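Talks > Robotics > Speaker notes
Monday, March 10, 2025 | Posted by the Clundov bench team
15 comments | 93 shares

Two Grippers, One Pole, One Sheet: speaker notes

Slide 1. Welcome, mic check, say the title. Tell them up front that I love this stuff and will talk too fast, so wave at me if I do.

Slide 2. Leave both pictures up while I introduce the test. One is from the wrist camera, the other from the head camera.

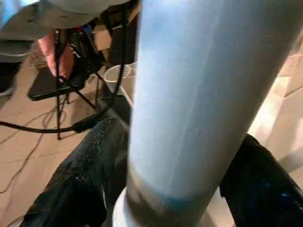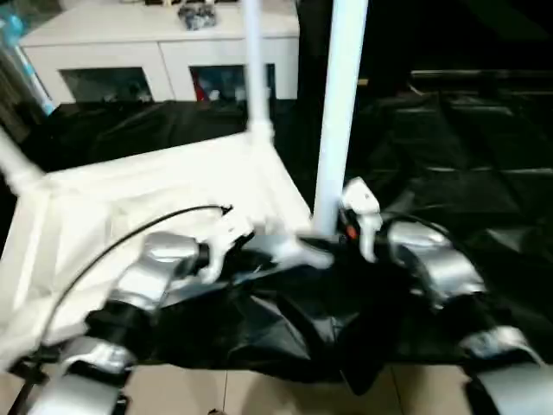 Photos: Clundov bench team, wrist camera (first) and head camera (second)

Slide 3. What we wanted to find out. We had two sets of fingers on the shelf, the Hokus and the Vuvix, and everybody in the lab had a favorite. Arguing is fun for a week! After that you want some grasps. So in February we picked two jobs that have almost nothing in common. Job one: hold a smooth round pole near its base. Job two: take hold of a thin plastic sheet and keep hold of it while both arms move.

Ask the room: who has tried to get a robot to pick up a trash bag? (Wait. There are always a few hands and a groan.)

Slide 4. The rules. 15 tries per gripper on the pole, 15 per gripper on the sheet. Same controller for all of them, the Galanis, same speed limit, same person starting each run. No changing the grip force halfway through a set, even when it's painful to watch. 3 seconds of holding counts as a grasp. Anything shorter is a touch.

Slide 5. The pole. Go back to the wrist picture. Point out where the fingers meet the pole, just above the white base ring, one from each side. I really like this view because you can see both contact points at once, and that V shape tells you a lot about how the load is shared. If one finger arrives early, it pushes the pole toward the other one and the whole thing wants to turn. From the head camera you'd have a hard time seeing that.

Say something on surface texture. The black fingers have a speckled, grainy look up close, the pole is smooth. People always ask if rougher is better. For round things we cared more about where the fingers landed than what they were covered with. A good position with modest force beat a hard squeeze too high up, over and over.

(If short on time, skip to slide 7.)

Slide 6. Wrist camera, good and bad. Good: it goes where the hand goes, and for the last stretch of an approach it's wonderful. Bad: a big pole fills half the picture, and you lose the top of it completely. Our first tracker wanted to see an end of the object before it would commit. It sat there thinking. We taught it to follow the long edges instead and that was the happiest afternoon of the project for me.

Slide 7. The sheet. Head picture now. Both white grippers are on the black plastic, the left one pressing down and pinching, the right one upright with an edge of it. Talk about how different that is from the pole. A pole stays the shape it was when you planned the grasp. Plastic bunches up and shines, and every fold throws a highlight that a depth camera may read as a hole. I could do the whole talk on shiny black plastic. (Don't.)

What helped: come in low, press first, then close. Pressing makes a little ridge between the fingers and the ridge is what you pinch. Closing in midair mostly gave us air.

Slide 8. Two arms together. Here the controller matters more than the fingers. If the arms are a bit out of step, the sheet goes tight and one side slips out. With the Galanis we let the left arm lead and gave the right arm a soft follow, so it gives a little when it feels a pull. Huge difference, and it was one setting!

Slide 9. So which one? People want a winner. The Hokus was our pick for the pole, the Vuvix for the sheet, and I'd be happy to have either on my bench tomorrow. If you can only buy one, look at your own list of objects and ask how many are floppy.

Slide 10. Things to try next. Softer finger pads on the Vuvix. The wrist view and the head view feeding the same planner, with the wrist taking over close in. A wet pole, since somebody will ask.

Questions. Repeat each one into the mic. The parts list and the settings file are on the bench page, link on the last slide.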